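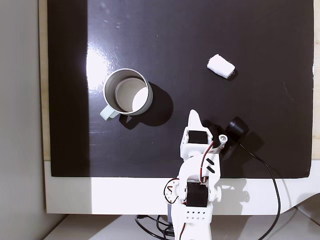 By Zineb Kabbaj
Last edited 7 July 2026

The Udeck Arm Project is a student robotics course run by the Flukmont engineering club. Each team assembles a small arm from white 3D-printed brackets and black servo motors, then programs it for tabletop tasks with household objects such as a metal mug. The course was started by Hwa-young Lim and takes 120 hours, ending in December with a public trial. Teams keep a wiring log, and Devendra Dhillon grades it. Parts files are shared between years.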